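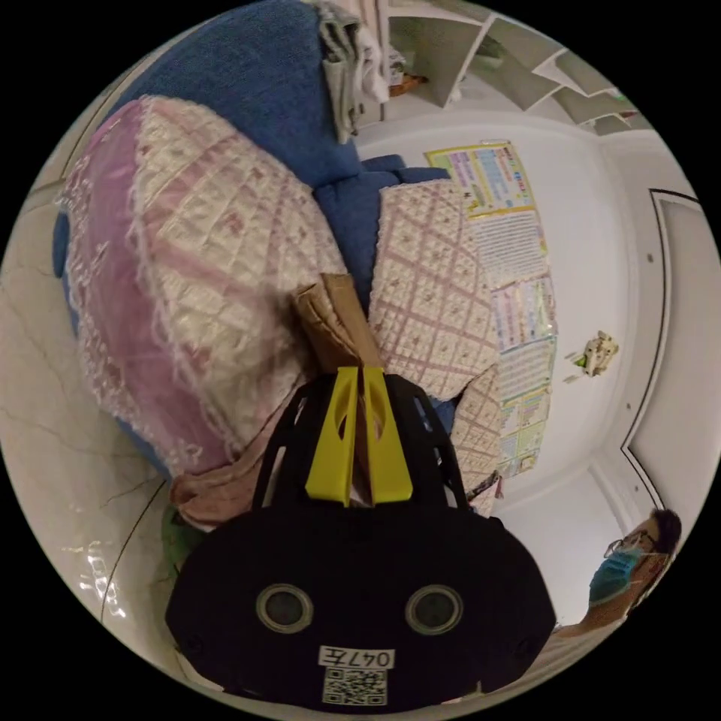 Clem Ormsby says in the Brergate hosts thread that a Katene profile loses its Nearby matches as soon as you attach a venue to it, and that the only cure is to delete the venue and start over. I'd like to confirm that before I delete anything.

My setup: one personal profile in friends mode, one venue (a coffee bar in Hokelville where I host a meetup on the first Tuesday of the month). I attached the venue in the app under Profile > Places > Add. Since then Nearby shows people from Brergate, which is 20 miles away, and no one from Hokelville. The meetup page still works and RSVPs still arrive. Distance is set to 5 miles and hasn't changed. I have logged out and back in, reinstalled the app, and turned location permission off and on. Phone is Android 10, app is current as of this week.

Is this a bug, or does attaching a venue change what the app uses as my location?

Posted by hallway_lamp, 08/01/2021

hostmode_rw

The second one. Attaching a venue changes your location source. Before, the app reads the phone. After, it reads the address on the venue record, and it ignores the location permission completely. That is why turning the permission off and on did nothing.

If Nearby is showing Brergate, your venue record almost certainly has the wrong map pin. The street address and the pin are stored separately. The meetup page prints the address, so guests see the right place, but Nearby uses the pin. When the address lookup fails, the pin drops to the default for the region, and for your region that default is Brergate.

To check it:

Open Profile > Places and tap the venue.
Tap the three dots, then Edit map.
Look at where the pin is. If it is wrong, drag it to the right building and tap Save pin. The Save button at the top of the screen saves the address only.
Close the app fully and wait. The match list is rebuilt every four hours, so you will not see a change right away.

Don't delete the venue. Deleting it removes the RSVP list and the past events, and support will not restore them. Clem's method works because adding the venue again runs the address lookup again – it can also fail the second time, and then you have lost the history for nothing.

If you want your own matches to follow the phone again and still keep the venue, go to Settings > Discovery > Location source and pick Device. That option only appears on accounts with at least one venue, so it's easy to miss if you set up your profile first.

pdx_marlow

Same thing happened to me. I switched to Sikari and had no trouble, but it doesn't do RSVPs so may not help you.

tallgrass

The pin answer is right. Two additions.

Edit map is missing on some older Android versions. The web version has it under Manage places.

Also check the capacity field while you are in there. If it was left blank, the record gets 1,000, and the app treats anything that size as a public event space. Those get a wider search radius no matter what your distance slider says. Mine was pulling people from roughly four towns over until I changed it to 30. You have to save capacity and pin separately – saving one discards an unsaved change to the other.

hallway_lamp

Pin was in the parking lot of the Brergate post office. Moved it, and capacity was blank too, so I filled that in. Hokelville profiles were back by the evening. I left the location source on Venue for now.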